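Hand-Held Gripper Comparison, Tray and Container Set
README and data card

Release date: 2019-05-28
Status: first internal release, shared with partner sites

This release holds 1524 recorded episodes from a comparison of three finger pad designs on hand-held grippers. The objects are light, thin-walled trays and containers, and the work takes in lifting, holding, passing and appliance loading.

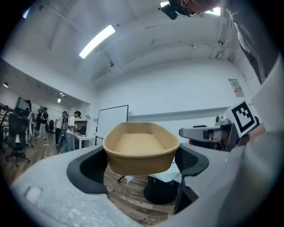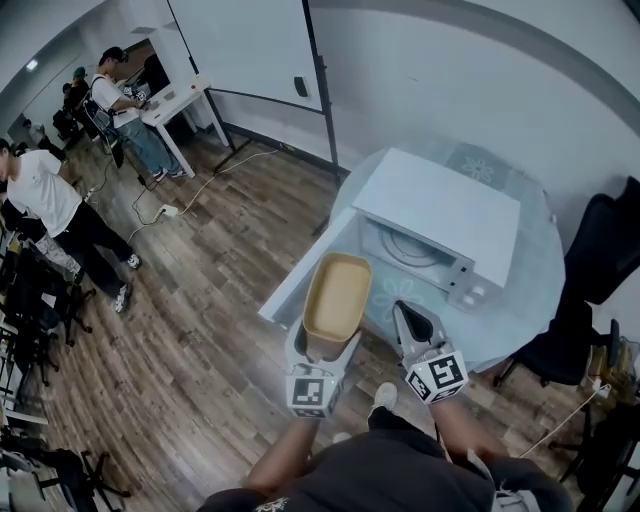 Hand-held grippers with tan containers; fiducial markers are mounted on gripper parts.

Author: Data and fixtures engineer, Rokent manipulation group
Role in this release: protocol, calibration, packaging, this file

1. Purpose

The set was recorded to answer one question: which pad should be fitted to the Derkham arm cell before the food tray work begins. Light trays are a poor match for the pads used in our earlier bin picking work. The walls flex under load, the rim takes most of the pressure, and a small error in approach angle turns into a large tilt once the tray leaves the table.

Recording was done with hand-held tools so that pad designs could be compared without retuning a controller each time. The arm cell was not used for any episode in this release. A short replay test on the arm is described in section 8, and its logs are kept separately.

2. Contents

episodes/ one folder per episode
calib/ camera intrinsics, marker layouts, hand-eye offsets
labels/ outcome labels and grasp annotations
splits/ train, validation and test lists
tools/ reader scripts, marker check script, plotting script
CHANGES.txt
README.txt

Each episode folder contains:

tool_view.mp4 wide-angle video from the gripper camera
head_view.mp4 video from the operator's head camera
width.csv finger opening over time
pose.csv estimated tool pose over time
meta.json object, pad type, task, operator code, room

The two video streams are not hardware synchronized. They are aligned in software from a marker flash at the start of each episode. Use the offset in meta.json and do not assume that frame zero matches in both files. The offset is signed, and a positive value means the head stream started later.

3. Pads under test

Pad A is a smooth molded pad with a rounded tip. It is the reference design and was carried over from the Skudville build with no change in geometry.

Pad B has the same outer profile with a ribbed inner face. The ribs run across the closing direction.

Pad C is a softer pad with an open structure that wraps slightly around the object. It is the slowest of the three to print and the most likely to arrive with a defect. Parts with visible layer splits were discarded before use.

All three pads fit the same finger mount and can be changed with one screw per side. The mount sets the finger closing plane, so pad changes do not alter the marker layout. The full closing travel must still be measured again after a change, as the pads differ in thickness when compressed.

The pad type for each episode is in meta.json under pad_type. Do not try to infer it from video. Lighting and motion blur make A and B hard to tell apart in the tool view.

4. Tasks

lift: Pick up the object from a flat surface, hold it clear, and set it back down.

hold: Pick up the object and keep it level while the operator walks a marked route.

pass: Transfer the object between two grippers without setting it down.

load: Carry the object to an open microwave oven and place it on the turntable. The door is open at the start of the episode. Closing the door is not part of the task.

unload: The reverse of load, ending with the object on the table.

Operators were told to work at a comfortable speed and not to correct a bad grasp with the free hand. Episodes where this rule was broken are kept, with the flag hand_contact set to true. They should be left out of any success rate.

5. Room and setup

Episodes were recorded in the shared room at Palacios. Other people were often working in the same room, and the wide-angle lens on the tool sees a large part of it. Background motion is therefore common in the tool view. We left it in. A policy that depends on a still background will not survive the move to the arm cell, where there is foot traffic on one side.

The table positions were not fixed to the floor. Small shifts between episodes are expected, and poses should be treated as relative to the start of the episode. Anything that needs absolute coordinates should be built from the pose file and the room anchor in calib/, with the stated drift taken into account.

6. Calibration

Camera intrinsics were taken before each block using a printed board. The tool camera uses a fisheye model, and the coefficients are stored in the order expected by the reader script. Some third-party loaders expect a different order. If the straight edges of the ceiling still look bent after undistortion, check this first.

Square fiducial markers on the gripper parts are used for two things. They give the finger opening from the tool view, and they give a rough position for the tool in the head view. When a marker is hidden for a short gap, the width is interpolated and the row in width.csv is given a quality value of 1. For longer gaps the value is 2 and the width is left blank. Rows with a direct reading have quality 0.

Marker readings suffer at steep angles. This matters most in the load task, where the operator tilts the tool to clear the oven opening. We tried a larger marker to reduce the problem and dropped it. The larger plate struck the oven frame during test runs and added enough weight to change how the tool handled.

7. Labels

Each episode has one of these outcomes:

success object reached the end position and was released
drop object left the grasp before the end position
slip object moved in the grasp but was recovered
crush object wall showed lasting deformation after release
abort episode stopped by the operator

Labels were made from video in two passes. The first pass used the head view only. The second used both views, and disagreements were settled by the second pass. Slip is the least reliable label. Small movement in the grasp is easy to see on a rimmed tray and hard to see on a smooth-sided container, so slip rates should not be compared across object types.

Crush was checked by hand after the episode and not from video. The operator pressed the wall back to shape and marked the object as usable or retired. Retired objects have an end date in the object table.

8. Findings so far

Pad A did best on rectangular containers gripped near a corner. The rounded tip settles against the wall and tolerates some error in height. On oval trays held at both ends it was acceptable in lift and weak in hold, where the tray tended to roll about the line between the two contacts.

Pad B gave the fewest drops in the hold task and the most crush labels overall. Operators closed harder with it, which is visible in the width traces. We do not know whether this comes from the pad or from the operators expecting it to need more force. A blind test was considered, but the pads feel different enough through the trigger that it would not have been blind.

Pad C was the best choice for pass. It holds an oval tray with a light closing force and lets go cleanly when the receiving tool takes the load. It was poor in load. The added thickness leaves little clearance beside the turntable, and several aborts come from contact with the inside wall of the oven.

For the arm cell, our recommendation is Pad A for loading work and Pad C where two tools share an object. Pad B is not recommended without a force limit.

The replay test on the arm used 8 episodes, all from the load task with Pad A. Tool paths were replayed open loop at reduced speed, with no object for the first run of each. Three of them needed a manual change to the wrist angle near the oven opening before the path could be reached. This should be read as a reach check and gives no evidence about grasp quality.

9. Splits

Splits are made by object, so no single tray or container appears in both train and test. They are not made by operator. Anyone studying operator effects should build a new split from the operator codes, and should note that the codes are unevenly spread across tasks. The pass task in particular needs two tools in use at once and was recorded by a smaller group.

10. Known problems

— The head stream drops frames in some long hold episodes. Timestamps are correct, so use them and not the frame index.
— The finger width reads slightly high at full close with Pad C. The pad deforms before the markers stop moving, and no correction has been applied.
— A batch of unload episodes has the task field set to load. The fix is listed in CHANGES.txt and the reader script applies it on opening.
— Strong ceiling lights can cause flare in the tool view when the tool points upward. Marker detection usually recovers when the tool comes back to level.
— Pose drift grows when the lens faces a plain white wall at close range.

11. Privacy and use

People other than the operator are visible in many episodes. Faces have not been removed from the raw video. The release is limited to partner sites for this reason, and raw frames should not be placed in public material without a separate check. Derived files such as poses, widths and labels may be shared freely inside the project.

12. Planned changes

The next release is planned to bring the total up to 2000 episodes, with most of the new recording in pass and unload. Pad B will be recorded again with a mechanical stop on the trigger. File names and folder layout will stay the same, and new fields in meta.json will be optional so that the current reader keeps working.

Report errors through the Rokent tracker under the component name tray-set. Include the episode folder name and the reader version printed at startup.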